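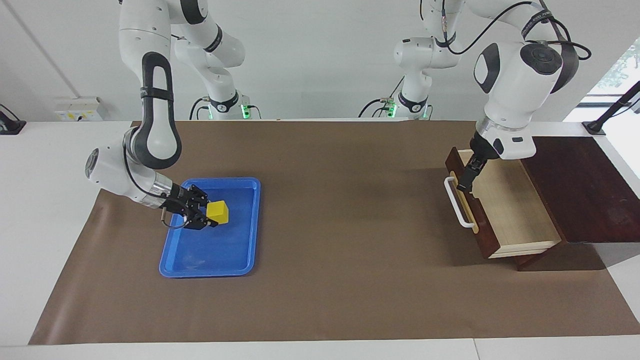
Two-arm cell: grippers, spares and what to leave out of the quote

Filed under: Automation > Purchasing & Budgets

tandem_kr
Planning a second cell like our current one for next fiscal year. Two arms, parallel-jaw grippers, drawer cabinet at one end, tray at the other. Masix quoted 62 days on the arms. Wulcombe is cheaper but wants a service contract. Where would you cut?

boltcircle
Not on grippers. Buy a spare and at least 4 sets of fingers. Ours wear at the tips long before anything in the arm gives trouble.

m_ferro56
Disagree. Fingers can be machined in-house. We paid Tandstead 570 per set in March and stopped after one order. Put the money into cable management -- the run from wrist to gripper is the first thing to fail.

tandem_kr
Our fingers are plates with cutouts and small screws, narrow at the tip. In-house is possible, but the shop is booked. The tray side does the small picks, a yellow cube at present, and the drawer side does the handle.
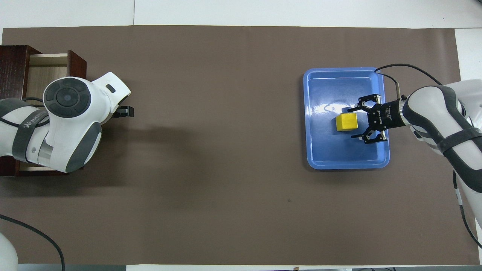
Both sides carry the same line item for now. I could drop the drawer side to a cheaper gripper, given that it only has to hook and pull.

boltcircle
Don't mix. Two gripper models means two spares and two sets of mounting parts. You lose the saving on the first breakdown.

m_ferro56
Agree with that part. Still no on the 4 sets.

gantry_lou
Has anyone priced Çınar? Their lead time was over 56 days when I asked, but the quote included cables.

tandem_kr
Will request one. Leaving both grippers identical and budgeting two finger sets per arm.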